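Sriwong opens its Tiltimel sentiment library to private investors

May 27, 2022

Sriwong, the independent investment research house, is opening its Tiltimel library to private investors. Until now Tiltimel has been used only by the pension trustees and small fund managers who subscribe to Sriwong's research. From today anyone with an interest in how markets behave can register, log in and start reading, and we are delighted to be able to say so.

Tiltimel is a record of how investors have felt about different kinds of assets, set beside what those assets went on to do. It covers shares, government bonds, company bonds, property trusts and a good spread of raw materials, from copper and wheat to natural gas. For each of them a reader can see when the mood was hopeful, when it was gloomy, and how long each spell lasted. The library holds 555 of these spells so far, every one written up on its own page with charts, sources and a short plain-English note.

The idea came out of a question that our subscribers kept asking. They would read that the crowd had given up on a certain market and want to know how anyone could tell. It is a fair question! Mood does not come with a price attached. A survey may say one thing while the money flowing in and out of funds says another, and newspaper headlines may say something else again. We wanted one place where all of these could be looked at side by side, with the disagreements left in.

How the library works

Each market in Tiltimel is followed through 23 separate measures. Some are surveys of professional managers, some are surveys of ordinary savers, and others come from trading itself: how many people are betting on a fall, how much is being paid for protection, how much cash is waiting at the side. A smaller group looks at the written word, by counting how often certain phrases appear in the financial pages.

Readers can view any measure alone or combine several into a single line. The weights can be changed by the reader, and the library shows straight away what difference the change makes. We are very fond of this part. It is a quick way to learn how much of a convincing chart depends on choices made by the person who drew it.

The data goes back a long way for shares and rather less far for some of the raw materials, where the older surveys were patchy or were dropped after a few years. Gaps are marked as gaps. Where a survey changed its wording the change is noted on the page, along with the date, and the two parts are drawn in different colours so that they are not read as one unbroken run.

A trend page has been added for the public version. It places the mood of a market against the direction of its price over three, six and 12 months, and lets readers search for past moments when the two were pulling apart. Someone interested in, say, unloved bank shares whose prices had already begun to climb can find earlier cases in a couple of clicks and read what followed. Plenty of them carried on climbing. Plenty did not, and those pages are every bit as interesting.

What we learned from the trial

In January we invited 200 private investors to try an early version. They came from all sorts of backgrounds, and they were wonderfully thorough. We received some 2,000 comments over the course of the trial, on everything from the size of the lettering to the way we treat dividends in the older share data.

Several of the changes in today's release come directly from those comments. The charts can now be printed on a single sheet. The glossary opens beside the page instead of replacing it. Prices can be shown with or without the effect of inflation, which was the most requested item of all and makes some of the gold and oil pages look very different indeed. We have also rewritten the notes on short selling, which many people in the trial found heavy going.

There was a lively debate about whether Tiltimel should give a score to each market, a single number to say how loved or hated it is. We tried it. People liked the look of it, but they stopped opening the pages underneath, and the pages underneath are where the good material is. The public version has no overall score. Readers who want one can build their own from the measures and save it.

Working with Edisent and Kondik

Two firms have helped us get here. Edisent, which builds search tools for archives and libraries, rebuilt the section that deals with newspaper and magazine text. Searches that used to take the better part of a minute now come back almost at once, and they cope far better with words whose meaning has shifted over the years — "correction" and "panic" both gave us trouble. Edisent will go on looking after this part of the library and will be adding regional business papers to it.

Kondik designed the charts and the reading pages. Its team spent many hours sitting with people as they used the early version, noting where they paused and what they skipped. The result is calm and easy on the eye, and it works as well on a phone as it does on a desk computer. Kondik also made the set of short lessons that comes with the library, which starts with how to read a survey and moves on to harder things such as crowded trades and forced selling.

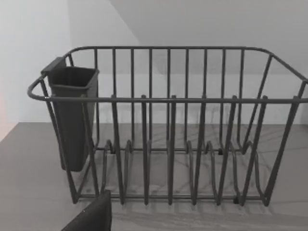 The lessons can be taken in any order. Each one takes a real stretch of market history from the library and asks the reader to look at the mood measures before the price is shown. It is surprisingly good fun, and a useful lesson in modesty for those of us who do this for a living. Staff at Sriwong have been working through them over lunch, with mixed results.

Access and cost

The public version of Tiltimel is free to read. Registering needs only an email address. Free readers can see every spell, every chart and all of the lessons, with the figures running up to the end of the previous quarter. A paid membership brings the figures up to the latest month and allows the data to be downloaded as a spreadsheet. Schools, colleges and public libraries can apply for full membership without charge, and we would love to hear from them.

Existing subscribers to Sriwong's research keep the access they have and need do nothing. Their saved charts and notes will appear in the new version the next time they log in. The old address will carry on working until the end of the year.

Coming next

Work has already begun on the next set of markets. Farmland and shipping are first in line, both of them areas where opinion can swing a long way and where good records of it are hard to find. We are also collecting older surveys on paper, and anyone who has kept copies of broker questionnaires or investment club newsletters is warmly invited to get in touch through the contact page on the Tiltimel site. We will pay the postage and send everything back once it has been copied.

An online tour of the library will be held each month over the summer, with time for questions at the end. Places can be booked through the site once registered.

About Sriwong

Sriwong is an independent research house covering investor behaviour and long-term market history. It is owned by its staff, manages no money for clients and takes no payment from the funds or companies it writes about.

Notes for editors

Tiltimel is an information service and does not give personal advice. Past moods and past prices are no guide to what a market will do next, and the value of investments can fall as well as rise. Sample charts and a guide to the measures are available on request from the Sriwong press office, which can also arrange press access to the full version of the library.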